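Kevser Oral on soup, rent and the 2 a.m. crowd

30 January 2021

Caught Kevser Oral between lunch and the dinner prep. She had 20 minutes, maybe less. Phone going the whole time.

She runs Gemero, the soup counter on the corner, takeout only since October. Used to be a sit-down place with 2 cooks. Now it's her and a cousin.

"I thought we'd close," she says. "I had the sign written and everything. Then I figured, soup travels. Put a lid on it, it goes home."

It goes home, alright. On a good day she sells 200 bowls. Red lentil mostly, then the chicken with lemon. The pepper stew she picked up from a neighbor from Lagos is Friday-busy every day, she says, and teh hot one sells out first.

Rent? She makes a face. "He took 800 off in the fall. He didn't have to. Now he wants it back, so we'll see."

Recipes are her mother's, more or less. Less salt. More garlic.
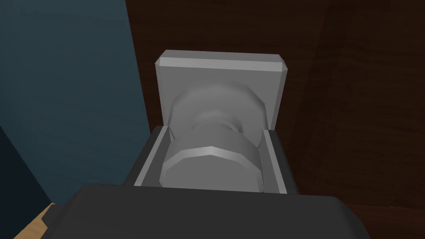 What she misses is the noise. People at the window take the bag and go. "Before, they'd sit till two in the morning, arguing over nothing. I complained every night. I'd give a lot to complain again."

Any plans for spring? Two tables outside if the city says yes. A bread oven if the bank does. She's not holding her breath on either one.

Then the phone again, an order for six lentil, and she's up and tying her apron. "Write that we have rice pudding now," she says over her shoulder. So, they have rice puding now.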